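3.2. Corpus de reseñas y criterios de anotación

El corpus reúne 725 reseñas de fundas para teléfono móvil publicadas en dos tiendas en línea, Gornura y Kokley. Se descartaron los textos de menos de 7 palabras y los duplicados exactos. Cada reseña se segmentó en unidades de opinión y cada unidad recibió una etiqueta de aspecto (ajuste, cierre, acceso a botones, carga inalámbrica, tacto, envío) y otra de polaridad. La anotación siguió la guía de Sepúlveda, revisada en febrero tras una ronda piloto.

La categoría «tacto» presentó el acuerdo más bajo entre anotadores. Los compradores describen el recubrimiento textil de las fundas con vocabulario propio de la ropa («arrugado», «fruncido», «como de pijama»), y el léxico de polaridad Vunska, elaborado para electrónica de consumo, no recoge estos términos. Se incorporó por ello un léxico auxiliar de prendas y tejidos, cuyas entradas se vincularon a fotografías de referencia (figura 2). 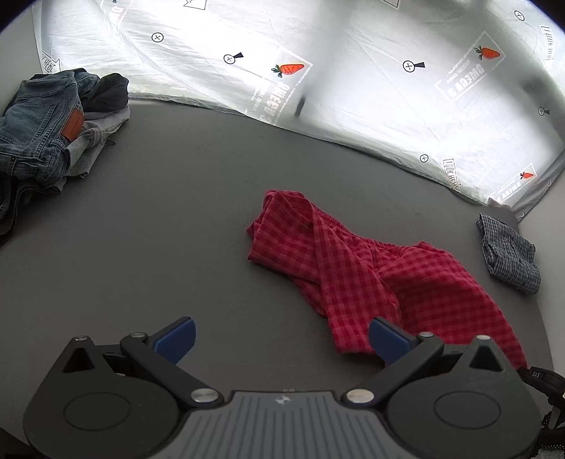

Figura 2. Prenda de cuadros rojos con cintura elástica fruncida, sobre una mesa gris oscuro.

El léxico auxiliar aporta 151 entradas. Las formas ambiguas entre los dos dominios, como «funda» o «forro», se resolvieron por contexto con una ventana de dos palabras a cada lado. No se aplicó lematización a los diminutivos, frecuentes en las valoraciones positivas y portadores de polaridad por sí mismos.

Las unidades relativas al envío se conservaron en el corpus, pero se excluyeron del cálculo de polaridad por producto. Siguiendo a Hosseinzadeh, una queja sobre la entrega se trata como opinión sobre el vendedor aunque comparta oración con un juicio sobre la funda. Los desacuerdos restantes fueron resueltos por Maite Sepúlveda, que no intervino en la primera anotación.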